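Usetti simulation cell: setup and upkeep
Progress report to Flulov, 5th June

Status in short

The two-armed cell runs, and it now starts from the same state each morning. Whether that makes it worth a second period of funding is a separate matter, and I would ask you to read the summary table from Xaba with some care. It lists the cell as "commissioned." I would call it usable.

Work since the last report

Most of the time went on the model of the machine and very little on the tasks. The arm bases had been entered with a small offset that did not match the drawings, so every reach toward the kitchen island carried the same error. We had been hiding this with a correction in the task script. The correction is gone and the base values are fixed at the source. The bottle reach was then set up again from scratch, right arm only, with the left arm parked upright.

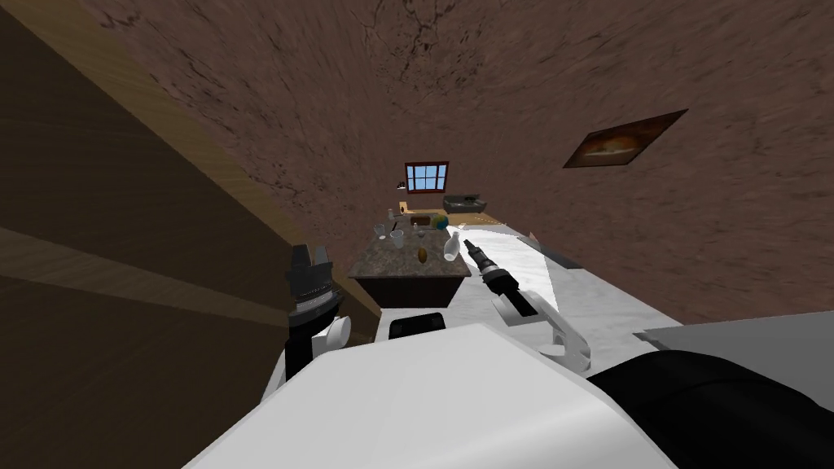
Joint limits were next. The file supplied with the Jimetti package had wider limits on four joints than the control side would accept, and the two had never been compared. When a plan crossed the narrower limit the arm stopped and the log said "timeout," which sent us looking in the wrong place for longer than I would like to admit. The log now names the joint. I don't consider this an improvement in the cell. It should have been there from the start.

Gripper contact

This is the part I trust least. The finger pads use a friction setting that someone chose because it made an early demo work. We ran 149 grasp trials on the white bottle after the joint limit fix, and 96 ended with the bottle still held at the end of the lift. The earlier claim of "reliable grasping" in the proposal can't be squared with that, and I suggest it be dropped.

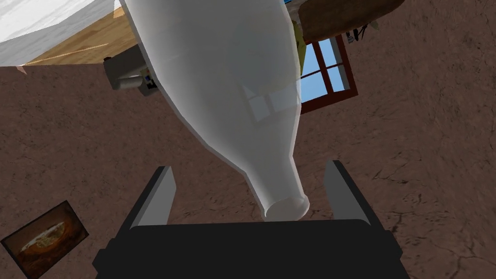
Part of the trouble is the collision shape of the bottle, which is coarse, and part is the timing of the close command. We can separate the two by testing a plain cylinder of the same width. That test is written but has not been run. Until it has, please don't let anyone tune friction again to raise the score. It would raise the score and tell us nothing about the gripper.

Routine care

A reset check now runs before each session. It covers:

1. Both arms return to the home pose, and the joint readings are compared with the stored values.

2. Both grippers open fully, clear of the island and the counter beside it.
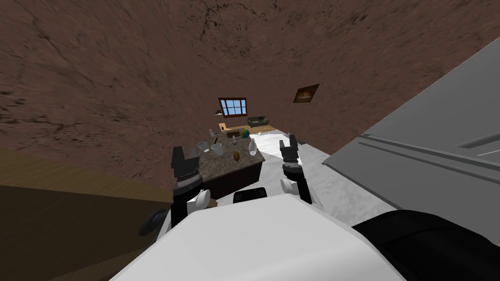 3. Objects on the island are put back from the saved layout, never from the end of the previous run.

4. The physics step and the control rate are written to the log header.

The check has been used for 435 sessions and failed in a few of them, nearly always at item 3. Old layouts saved under the earlier base values are the likely cause. They are being deleted as we find them, which is slow, and I have no better plan.

What we need from you

A decision on the Xaba wrist update. It is offered as a drop-in change. Our last drop-in change cost us the joint limit problem described above, so I would hold it until the cylinder test is done. If the update must go in sooner, the grasp figures in this report should be treated as void.

Next report in July, with the cylinder results whichever way they fall.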